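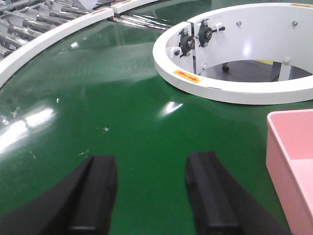 Cluketby Petition Sheet Organizer, Model 214

For campaigns that collect signatures on paper

Made by Getier. Sold and shipped by Zustness Civic Supplies.

Product overview

The Cluketby is a carrying case for people who collect signatures for a ballot measure, a recall or a local initiative. It holds blank sheets on one side and completed sheets on the other side, so the two do not mix during a long day on the street. Between them there is a hard writing board with a clip at the top.

Many state and county offices will reject a sheet if it is torn, folded over the signature lines or separated from the full text of the measure. The Cluketby was designed with this problem in mind. The board is long enough for a legal size sheet, and the inner sleeve keeps the text of the measure attached behind the page that the voter is signing. A voter who wishes to read before signing can turn the sheet up without removing it from the clip.

What is in the package

One case, gray, with shoulder strap
One writing board, legal size
Two pens on cords
Clear rain cover
Set of 10 numbered divider tabs
Log book, 88 pages

Specifications

Capacity: 214 sheets in total
Largest sheet size: 8.5 x 14 inches
Closure: zipper on three sides, with a small loop for a padlock (padlock not included)
Outside pocket: one, fits a phone or voter registration cards
Use: left or right hand, the pen cords can be moved to either side

About the log book

Each line of the log book has a space for the sheet number, the name of the circulator, the county, the date, and the number of signatures on the sheet. There is also one column for the person who receives the sheets at the office. We kept this column narrow in the first edition and customers asked for more room, so it is wider since February. Refill books have the same 88 pages and fit the same pocket.

Please note that the log book is for the internal use of your campaign. It does not replace any form which your election office requires. Rules for circulators are different from one state to another and they do change, so please ask your election office before you print your sheets.

Ordering for a group

Orders of 11 cases or more receive the group price and one free refill book per case. The name of your campaign can be printed on the outside pocket in one color. Printing adds almost two weeks to the delivery time, and we cannot take back printed cases unless they have a defect.

For a group order please write to Raghavendra Salian at our sales desk and tell him the quantity, the delivery address and the date when your circulators begin.

Works with

Xiong folding table sign holder
Xiong tally counter, hand model
Cluketby refill log book

Returns

Unprinted cases can be returned within 10 days after delivery — please keep the divider tabs in their wrapper. The customer pays the return shipping.

Page last updated: Thursday, May 20, 2021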